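Skutdale Line revises reefer booking rules on northern loop

Thu 30 October
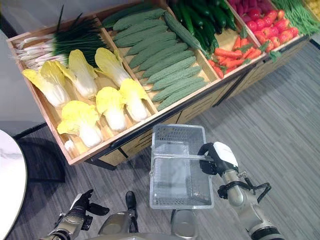
Skutdale Line will close refrigerated bookings on its northern loop 19 hours earlier than at present, the carrier said in a notice to forwarders. The change applies to all cargo loaded at Rokcombe and covers both full-container and consolidated shipments. Chilled vegetables make up most of the volume affected, and the notice gives separate handling instructions for leafy lines such as napa cabbage, the pale, ruffled heads that retailers set out on their sides in open wooden compartments. Consignments of this type must be declared by commodity at the time of booking. The general description "mixed vegetables" will no longer be accepted on the reefer manifest.

The carrier attributed the earlier closing time to the way power is allocated at the Rokcombe terminal. The yard has 200 reefer plugs, and a container that arrives without a confirmed plug position is now held at the gate until one is released. Under the revised procedure the terminal receives a final plug list before the vessel's berth window opens, and units not on that list are moved to the next sailing.

"The stow plan and the plug plan have been produced by two separate systems with different closing times," said Jucélia Vieira, who heads reefer operations at Skutdale. "We are aligning them. A booking that misses the new closing time will be offered space on the following call at the same rate."

Set points, ventilation settings and humidity limits must be entered in the booking itself. Instructions sent by email after closing will be treated as amendments and charged at the tariff rate. Shippers using controlled-atmosphere units must also supply the target oxygen and carbon dioxide levels. Where these fields are left blank, the unit will be released with fresh-air exchange closed and the shipper will be asked to confirm before loading.

Data will be exchanged through Statitari, the booking platform that Skutdale adopted in April. The platform returns a plug reference with each confirmation, and drivers will need to present it at the gate along with the container number and seal number. Forwarders connected by direct data link must update their message format to carry the new field. Those using the web form do not need to make any change.

Prendergast, the forwarding group, said it had tested the new message on 659 bookings and would switch its remaining accounts before the rules take effect. Dorothy Sugden, its ocean freight manager, said the main difficulty was with growers who finish packing on the day of departure.

"The paperwork can be brought forward. The harvest is harder to move," Sugden said. "We have asked for late weight corrections to be allowed without a fee, and we are waiting for an answer."

Skutdale said verified gross mass may still be submitted until 1000 local time on the day before loading. Dry cargo closing times on the loop are unchanged, as are the port rotation and vessel assignments. Existing reefer bookings will be processed under the old rules unless the shipper changes the commodity, the container type or the port of discharge.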